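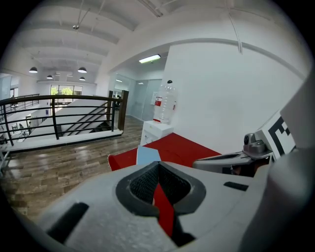
Fig. 1. Pale blue on flat red.

Color for Print and Signs
Week 4 notes – contrast, neighbors, and why the swatch lied to you
N. Jafarzadeh

Typed up fast after the morning section. If something is missing ask in lab, I probably said it out loud and forgot to write it down.

Left over from last week

Three words you need to stop mixing up. Hue = which color family (red, blue, yellow-green). Value = how light or dark. Saturation = how strong or how gray. Half the homework said "brighter" and I could not tell if you meant lighter or more saturated. Don't write "brighter" on anything you hand in to me. Same for "pop".

Value carries most of the reading. If you turn a poster to grayscale and the words go away, the poster has a problem, no matter how nice the hues are. Do the grayscale check before you print, takes a few seconds. The paint chip exercise showed this well I think – most of the room sorted the grays fine, then put the yellow way too dark and the blue way too light. Normal. A full strength yellow is a very light color and a full strength blue is a dark one. People rank strong colors by how strong they feel.

Contrast, the kinds we use in this class

Light–dark. The workhorse. Body text lives or dies here.

Hue against hue. Red next to blue next to yellow. Loud, good for flags and toys, tiring on a page you have to read.

Warm–cool. Reds and oranges vs blues and greens. Warm tends to look nearer, cool tends to sit back, but value can overrule this. A light cool color on a dark warm one will come forward easily. Look at the red and the pale blue in Fig. 1 again with that in mind, then squint. Squinting kills the detail and leaves you the value.

Strong–weak. Saturated against grayed. One strong color in a quiet layout does more than five strong ones. See the Skomano menu, later on.

Size. A small area of a strong color can balance a big area of a weak one. No formula, despite what some old books give you. Move it around untill it sits right.

Simultaneous contrast

Main topic today. A color changes how it looks depending on what is next to it. The ink hasn't changed. Your eye and brain compare.

Basic cases:
– mid gray on black looks lighter, same gray on white looks darker
– gray on strong red drifts a little toward green or blue-green
– gray on strong blue drifts a little yellowish
– a dull orange on a strong orange looks duller, on gray it wakes up

General rule: the background pushes the small color away from itself. Light background pushes it dark, red background pushes it away from red. The push in hue is strongest when the values are close. It is weaker when there's a big light–dark jump, there the value difference takes over.

Chevreul is the name to know. French chemist, ran the dye works at Gobelins in Paris in the 1820s. Weavers complained the black yarn was weak. He checked, the dye was fine. The blacks looked weak on account of the colors woven next to them. Book came out in 1839. You don't need the year for the quiz, you do need the yarn story and what it shows.

Albers – Interaction of Color, 1963. On reserve. The plates matter more than the text, and please look at the big edition if you can, the pocket one is ok but the plates are small. His two classroom tasks: make one color look like two, make two colors look like one. First is easier. We do both.

Vibrating edges

Red and blue, or red and green, both saturated, close in value, touching. The edge seems to shimmer. Part of it is optics – the eye can't focus long and short wavelengths at exactly the same distance – and part is that there's no value difference to hold the edge still. Set small type this way and people will give up reading it.

Fixes:
1. Change the value of one. Make the blue pale or make the red dark.
2. Put a thin neutral line between them, white or black.
3. Gray one of them down.
First fix is nearly always the one you want. Second looks like a sports jersey, fine if it is a sports jersey.

Case: the Skomano menu

Student project from last year, cafe menu. First version had headings in green on red, prices in orange on the same red. Looked festive on screen. Printed on uncoated stock it went to mud, the orange sank right into the red and you had to tilt the page under the light. Second version: cream ground, near-black text, red only on the section names. Owner said it looked "like it got expensive". Same red in both versions by the way, same ink. Looks a lot richer on cream.

Case: Nondov parking signs

Short one. White on mid green. Fine in daylight. At 6 pm in February under the old orange street lamps the green went brown and the white went orangish, still readable as the value gap held up. Compare the blue on green ones at the Ansah lot – gone by dusk. Lesson is pick by value first, then hue. Lighting changes hue a lot. Value moves too but the order usually survives.

Screen vs. paper (just the short version, week 6 is all of this)

Screen mixes light, paper takes light away. RGB numbers run 0 to 255 per channel. A light gray at 223, 223, 223 looks clean and pale on a white screen and may nearly vanish on cheap white paper. Same thing with very pale tints of anything. Print a strip first. And check it by a window as well as under the room lights, two papers that match in one can part ways in the other (metamerism, spelled like that, yes it will come up).

Paper stock: coated holds ink near the surface, colors stay stronger. Uncoated soaks it up, darks go softer. The Movovel sample book is in the flat drawer, bring it back to the flat drawer.

Lab this week

Bring: color paper pack, knife, cutting mat, glue stick. No markers, no paint, cut paper only. Paint gives you texture and streaks and then we're arguing about streaks.

Part A. Two backgrounds, same small square on each. Make the squares look as different as you can. Glue a strip of the same paper on the back so I can check.

Part B. Two different small squares, two backgrounds, make the squares look the same. Harder. Expect to go through eight or more tries. Keep the failed ones, they go in the folder too.

Part C. One vibrating edge, and the same pair fixed. Say which fix you used.

Written part: around 200 words, on Part B only. What did you change and which way did it move. Not your feelings about blue.

Reading for next time: Albers, chapters IV through VIII. They are short. Skip nothing, a couple of them are one page.

Quiz covers: hue / value / saturation, simultaneous contrast and the direction of the push, Chevreul, vibrating edges + fixes. Not metamerism yet, I take back what I said in class, that moves to week 6.

Office hours moved to 2 pm this week only. Folders from week 2 are still in the bin by the door, please pick up.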